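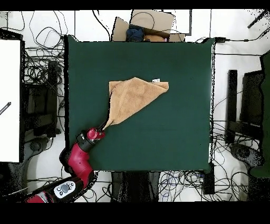 Linen Care at the Pritari Residence: Towel Folding and Storage

11 February 2026

The Household Services Office reminds all residents, floor assistants and weekend staff that the revised guidelines for shared towels are now in effect in every building of the Pritari Residence. The guidelines replace the sheet that was posted in the laundry rooms last July. They apply to bath towels, hand towels and the small terry towels kept at the pool entrance. Kitchen cloths continue to be handled by the dining staff and are not covered in this item.

The linen closets on each floor were refitted over the winter break. The new Sovero shelving is shallower than the old shelving, and towels folded in the former manner extend past the front edge and keep the doors from closing. For this reason the office has adopted a single fold for all bath towels. The finished towel should measure no more than 18 inches on its longer side.

Staff are asked to proceed as follows. Take the towel from the cart and find the care label, which is sewn close to a corner on most of our stock. Lay the towel on the folding table with the label facing down. Open it fully before making any fold. A towel that has come out of the dryer twisted at one corner will not lie square, and the twist is easily missed when the towel is folded in the hand. Smooth the cloth from the middle outward, including the woven band near each hem. The band is flatter than the pile around it and may draw in slightly after repeated washing; a light pull along its length will usually straighten it.

Bring the two long sides together, then fold the towel in half across its length, and in half once more. Place it on the shelf with the rounded fold toward the door. Hand towels are folded in the same manner, with the last fold left out.

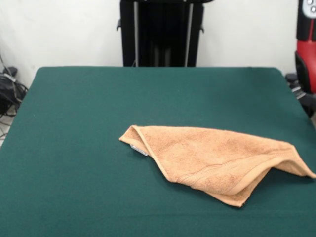 A tan terry towel on the table, with the hem band and care label showing.

Several residents have asked whether towels may be rolled. Rolled towels are acceptable in private rooms and at the pool entrance, where open baskets are used. They should not be placed in the floor closets.

Folding surfaces

Folding should be done on a table covered in cloth or felt wherever one is available. Terry pile holds to such a surface, and the towel stays in place while the second side is brought over. Covers should be brushed at the end of each shift to remove lint. They should not be wiped with a damp sponge, and laundry detergent should never be set down on them. Worn or stained covers may be exchanged at the Azar Building service desk between breakfast and noon on any weekday.

Sorting by color

Tan and light brown towels are washed together at the warm setting. Navy items are to be kept in a separate load for the first several washes – this includes personal items that residents add to the shared cart. White towels are collected by the outside laundry and should not be placed in the floor machines.

Fabric softener is no longer supplied. The office found that it left the pile less absorbent, and a number of residents had reported skin irritation. Residents who wish to use their own softener may do so for personal laundry only.

Care labels

Please do not cut the care labels from shared towels. The stock number is stamped on the back of each label and is used in the yearly linen count. At the last count, 39 towels had no label and could not be assigned to a floor. These have been placed in the reserve closet and will be issued as replacements. A further 23 towels were withdrawn because of frayed hems and have been given to the grounds department for use as cleaning cloths.

New stock

An order of 100 bath towels has been placed with Mundex and will be distributed when it arrives. The new towels are tan, in keeping with the present stock. They should be washed once before use and dried on the low setting. Floors that are short of towels in the meantime may send a written request to the Household Services Office, stating the building, the floor and the number needed. Requests are filled in the order in which they are received.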